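Changes to Table Setting at Wukutitz House

Residents are advised that new arrangements for cutlery in the dining room will take effect in March. Chopsticks will be kept in slotted baskets on each table and will no longer be handed out at the serving counter.
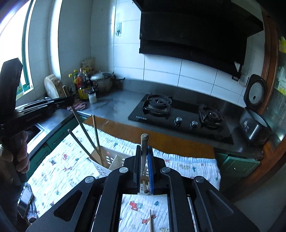
Chopsticks and a white utensil basket on a printed tablecloth.

Tyra Hägglund, Catering Manager, asks that chopsticks be placed upright in the basket after drying. Any found to be split or rough should be handed to kitchen staff. Tablecloths will continue to be changed by the morning team.

Questions may be put to Eskil Eklund at the house office, extension 279.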